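How to Budget a Kitchen Work Cell Before You Buy the Arm

By Beatriz Fonseca
March 30, 2026

The arm quote is usually the first number on the sheet and the easiest to get. Leave it until step 4. The tasks decide the reach, the reach decides the mount, and the mount is where the Mimthorpe budget went over in January. Model the appliance stack first and put a candidate arm in front of it.

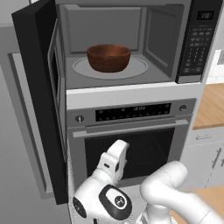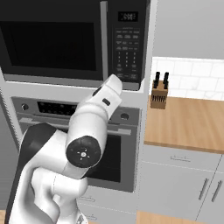
Simulated kitchen, arm at the microwave and wall oven stack.

Vieira, reading the first draft of this page, objected that a simulated kitchen flatters every arm on the market, and that no purchase order should go out until someone has taped the same distances on a real floor. I agree. Treat the model as a filter for arms that are clearly too short or too bulky, and do step 3 before signing anything.

1. Write the task list

Keep it to 5 tasks for the first purchase. State each one as an object, a start point and an end point: bowl, counter, microwave turntable. "General kitchen help" cannot be priced. Mark the tasks that need a door opened, as they tend to set the gripper and the force rating.

2. Check reach in the model

Measure from the center of the arm base to the farthest point the gripper must touch. For a stacked microwave and oven, that point is normally the back of the upper cavity. Then check the nearest point too. An arm that reaches the back wall may fold badly when it has to work close to its own base, and the elbow needs room to swing clear of the counter.

Run every door through its full arc with the arm in its working pose. A side-hinged microwave door sweeps a different space from a drop-down oven door. If either one hits a link, move the base and start the step again. Record the base position that clears both.

3. Tape the floor

Transfer the base position to the real room. Mark the footprint, the door arcs and the cable path. Check the floor for level and find the nearest outlet. Allow a separate circuit for the controller if the appliances already share one.

4. Build the sheet

Use one row per item, with columns for quote, lead time and who installs. The rows we use at Ornavari:

Arm and controller
Gripper, plus one spare set of fingers
Base or pedestal, with anchors
Guarding or area scanner
Electrical work
Simulation license
Integration hours
Training
Freight and handling

On the Mimthorpe job the pedestal, anchors and floor repair came to $3,192. None of it was in the original request. Ask for the pedestal drawing along with the arm quote, and send it to whoever is drilling the floor.

5. Compare quotes

Get 2 quotes against the same task list and the same base position. Strike out any line one supplier has bundled and the other has not, then ask for both to be priced separately. Muter, for one, folds training into integration unless told otherwise.

Check how long each price holds. Lead times on grippers can be longer than on the arm, so order by the latest delivery date on the sheet. Hold the final payment until all the tasks from step 1 have been run on site with your own dishes.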